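浅色松木条板果箱（未上漆，适合葡萄等成串水果的陈列与周转）
Flatari 店铺器具 / 陈列与盛放 / 木箱
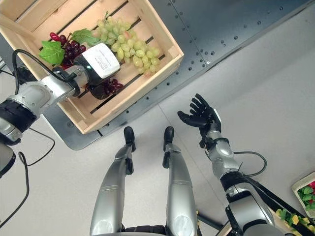

卖木箱的页面大多写得差不多：天然、质朴、有温度，买回去往那儿一放，整个店就有了果园的感觉。我们对这套话一向不太买账。木箱就是木箱，几块松木条钉在一起，能装东西，能看，会脏，会裂，磕了会留印子。这一页写得长，想把它能干什么、不能干什么都讲清楚，看完觉得不合适就别买，省得来回退。

基本情况

品名：松木条板果箱，Pornovo 系列
材质：浅色松木条板，表面不上漆、不打蜡、不染色
结构：四面有立起的箱壁，底部为条板，板与板之间留缝
外长：60 厘米
起订：2 只
整组：10 只一组，组价见购物车
附件：无。水果、叶子、垫纸、标签、底台都不随箱发货

“无”这一条请多看一眼。每隔一阵就有人问葡萄是不是送的，叶子是不是送的。都不送。

关于“未上漆”

商品名里把未上漆放在前面，有人当优点看，有人当缺点看，我们觉得两边都有道理，也都说过头了。

说优点的一般讲安全，讲没有味道。没有漆，自然就没有漆味，这话没错。可松木自己有松木的味道，新箱子拆开包装，那股木头味在小房间里是很明显的。有人喜欢，有人闻了头疼。放在通风的地方晾几天会淡下去，淡到什么程度跟批次有关，我们没法替每一只箱子担保。如果您店里卖的是容易串味的东西，比如散装茶叶、奶酪、现切面包，请先拿两只试，别一上来就订一组。

说缺点的讲它不耐脏。这也对。葡萄破一颗，汁水渗进木头里，深色品种留下的印子基本洗不掉，只能打磨。我们见过宣传页上写“使用痕迹让木箱更有味道”，这种话您听听就算了。紫红色的汁印在浅色木条上，第一眼看着就是脏，顾客不会替您想到别处去。

我们的看法是：只放整串、不剪散，箱底垫一层纸，那么未上漆问题不大。要放熟透的桃子、无花果、切开的瓜，请换别的容器。塑料周转筐便宜又好冲，难看一点，但难看不会发酸。

关于底部的缝

底板之间有缝，这是条板箱的老做法，透气，也省料。我们猜当初省料的成分更大。

透气有用，前提是箱子下面也透气。把条板底的箱子直接压在一整块实心台面上，缝底下是死的，气走不了，潮气反倒闷在缝里。底下垫一个带孔的台子，情况就好些。同站在售的 Madonen 冲孔金属底台，就是深灰、板面有孔的那一种，跟这款箱子尺寸能配上。要不要买随您，拿两根木方垫起来也一样透气，就是没那么整齐。我们自己的样品间用的底台是现成的，没有专门去算过哪种更划算。

缝还有一个麻烦：漏。单颗的葡萄会不会掉下去，要看果粒大小。大粒的绿葡萄卡不下去，小粒的品种和脱落的干梗会往下掉，掉在台面上，踩在地上，浅灰色的地面尤其显眼。垫纸能解决，可一垫纸，透气又打了折扣。您看，木箱这东西就是这样，补了这头亏那头。我们的折中办法是用带孔的果品垫纸，或者干脆用干净的粗麻布，勤换。

有人问能不能定做不留缝的实底款。Pornovo 那边答复是可以，但要等，而且实底比条底重不少，搬一天货下来手腕会有意见。我们没有上架。

摆放：颜色搭配这件事

做陈列的人很爱讲颜色。浅木色托什么都不难看，这一点我们承认。浅绿的葡萄放在中间，暗红发紫的放到一侧，旁边配一两片鲜绿的叶子，颜色就拉开了，不需要更多的布置。再往里塞稻草、塞丝带、塞小黑板，就开始乱了。

至于这样摆能不能多卖货，我们不知道。有些供应商会给您一个百分比，说换木箱之后销量涨了多少。我们问过这种数字是怎么来的，得到的回答都很含糊：同一个月里换了箱子，也换了位置，还打了折。那到底是谁的功劳？所以本页没有这样的数字，以后也不打算放。

几条摆放上的经验，供参考：

同色的成串水果尽量挨着放，不要一串绿一串红地间隔着排，远看会花。

别堆满。堆到跟箱壁齐平，最底下那一串受压，先烂的就是它，而且您看不见它烂。

箱子可以斜着摆，对着人来的方向转一个角度，比横平竖直地靠墙显得随意。斜摆占地方，窄过道里就算了，衣角和包带都会勾到箱角。

高度比花样重要。放得太低，人要弯腰才看得到箱底；放得太高，只看得到一面木板。成年人垂手能够到箱里的高度最顺手，拿取的时候也不容易拽断果梗。

关于假叶子

箱子里点缀的鲜绿色葡萄叶是仿真的。仿真叶另卖，Seyoum 牌，3 片一袋。很多店都这么干，真叶子离了藤半天就卷边，撑不到打烊。

我们对仿真叶的态度比较复杂。近看都能看出是假的，不管包装上写得多逼真，那种绿太匀了，也太亮了。隔着两步看还行。所以建议少放，一箱放一两片，压在果梗附近，让它看着像是跟着果子一起剪下来的。铺一圈叶子的做法我们不推荐，铺得越多越像塑料花店。

另外提醒：仿真叶接触食物之前请先洗，接触之后也要洗。它落灰很快。有的店叶子用了一整个夏天，到九月还在用，叶脉里全是灰，葡萄再新鲜也救不回来。买多少、什么时候扔，请您自己心里有数。

还有人问，陈列里能不能连葡萄也用假的，上面假的下面真的。技术上当然可以，我们不赞成。顾客伸手一摸是塑料，接下来看您家什么都像塑料。纯橱窗、纯道具、练手用的场合另说，那就整箱都用道具果，别混。

结实不结实

这是问得最多的，也是最难老实回答的一条。

松木软。指甲使劲能掐出印子，金属件碰一下会有坑。箱壁条板单片的强度一般，抓着最上面那一条板提起满箱的东西，迟早会把它提松。正确的拿法是双手托底，或者一手托底一手扶壁。我们知道实际干活的时候没几个人这么拿，所以第一批松动的永远是最上面那条。松了就敲回去，敲不住就换颗钉子，别用热熔胶，粘不牢还难看。

承重数字本页不写。厂家给过一个，我们没有条件按同样的方法复测，抄上来等于替别人说话。能说的是：装葡萄、装柑橘、装整颗的洋葱土豆不超过箱壁，正常搬动，样品间的箱子没有散过。装满玻璃瓶的酱料，请不要。拿来当凳子站上去够货架，更不要，真有人问过。

叠放：空箱可以叠。装了水果的不要叠，这款箱壁上没有卡槽，上面那只会滑，一滑就压到下面的果子。如果您的需求就是满箱叠放、推车周转，那么应该买带卡口的周转筐，这一款从设计上就不适合，不用再往下看了。

毛刺

未上漆的松木条板一定有毛刺。页面上写“精细打磨、顺滑无刺”的同类产品，我们拆过几家的货，手指照样会扎。Pornovo 这款的情况是箱口和外侧磨过，内侧和底缝基本是锯切原样。

到货之后请自己过一遍：用细砂纸顺着木纹把内侧走一遍，底板缝的边缘多走几下，然后用干布擦掉木粉。两只箱子一会儿就弄完，一组就比较烦人。薄皮葡萄最怕这个，一根细刺就能挑破一颗，汁水流出来，后面的事前面已经说过了。我们考虑过代为打磨再发货，算下来人工加上去价格不好看，就没做。嫌麻烦的话，垫布也能挡掉大部分。

清洁和存放

不要泡水。不要进洗碗机。不要用高压水枪。松木吸了水再快速晒干，条板会翘，翘了以后箱底不平，放在台面上会晃。

日常用拧干的湿布擦，擦完竖着立起来晾，底缝朝着有风的方向。沾了果汁要趁早处理，隔了夜就等着打磨。发霉的斑点，小的可以磨掉，面积大了请直接扔，别心疼，更别垫块布继续装水果。

消毒水能不用就不用。颜色会变，味道会留，木头里面到底有没有消到，谁也看不见。对卫生要求严格的后厨，本来就不该选没上漆的木头，用不锈钢或者食品级塑料更省心。我们站上也卖，利润比这个还低，所以您可以相信这句话没有私心。

存放时避开暖气和阳光直晒。放久了颜色会变深变黄，先用的和后用的摆在一起会有色差。在意的话，一批一起买、一起用、一起淘汰。

色差与木节

木头是一块一块的，颜色深浅、纹路走向都不一样。每只箱子看着都会有点区别，有的条板上带木节，有的没有。木节不属于质量问题，掉了的木节算，请拍照找我们换。

页面上的颜色跟实物之间也会有差别，屏幕、灯光都有影响。偏暖的灯下它发黄，偏冷的灯下发白。说一句扫兴的：想要跟店里别的木器完全同色，买任何一款原木箱子都做不到，请直接买可以刷漆的，自己调色。这款能刷，刷之前记得打磨，刷完就不要再直接接触水果了，除非您确定用的是什么漆。

适合谁

果蔬店的端头和门口小台，成串水果，走货快，一天补几次货的那种。

市集摆摊，东西不多，要有个样子，收摊时空箱叠起来带走。

教学、拍摄、练习摆放用的道具箱，里头东西反复拿进拿出，不在乎外观慢慢变旧。

家里放点水果和杂物。60 厘米的长度放在普通餐桌上偏大，放地上又要弯腰，家用的话先拿卷尺在桌上比一比。退货理由里“比想象的大”一直排在前面，尺寸就写在上面，可大家都不量。

不适合谁

卖熟软水果的。需要满箱叠放的。每天要冲洗的后厨。想买一只用很多年不变样的。还有想靠一只箱子把生意做起来的，这个真帮不上。

价格说几句

这款比同尺寸的塑料筐贵，比涂装木箱便宜。贵出来的部分，您买的就是外观，别的方面它几乎都不占优：更重，更难洗，寿命更短。要是您觉得外观值这个钱，那就值；要是拿不准，先买最低起订量，摆出去看一阵子，自己看，也听听补货的人怎么说。天天跟它打交道的人，意见往往比老板实在。

整组 10 只确实划算一些，主要省在运费上，箱子套着发，占的地方小不了多少，但好歹是一票货。我们不做限时折扣，也不做倒计时。看到别处挂着“最后几小时”的同款，过几天再去看，多半还挂着。

配送与退换

发货前逐只检查外观，松钉和断板的挑出来。路上会不会再坏，跟快递有关，包装我们用的是纸板护角加外箱，护得住角，护不住有人从车上往下扔。收货时请当面看四个角和底板，有断裂的拒收或者拍照，都可以。

没用过的可以退，运费由退货一方承担。装过水果的不退，哪怕只装过一次。这条经常有争议，理由是“擦干净了看不出来”。看不出来，闻得出来。

毛刺、木节、轻微色差、松木气味，本页都讲过，不作为质量问题处理。断板、掉节、钉子外露、箱体明显歪斜，换。

常被问到的几件事

能不能印字或者烙店名。可以自己烙，松木好烙，也容易烙过头，拿箱底先试。我们不代做。

能不能放冷柜。短时间可以，长期不建议。冷柜里进出，木头反复受潮，底板最先变形。

有没有更小的尺寸。小号在谈，还没有定下来，什么时候有货不好说。留了邮箱的会收到通知，没有别的用途，我们也懒得写促销邮件。

有没有盖子。没有。加了盖子气不通，东西看不见，我们想不出它的用处。有位买家自己配了块木板当桌面用，据反馈还行，稳不稳我们没试过。

仿真叶能不能单独买一片。不能，整袋出。

底台一定要买 Madonen 的吗。不用，前面说过了，能垫高、能透气、放得平就行。

木头是不是环保认证的。厂家说原料来源正规，我们手上没有能放到页面上的认证文件，所以不写“环保”两个字。等拿到了再补上。

同页其他器具：冲孔金属底台，仿真葡萄叶，带孔垫纸，塑料周转筐（带卡口）。

库存与价格以结算页为准。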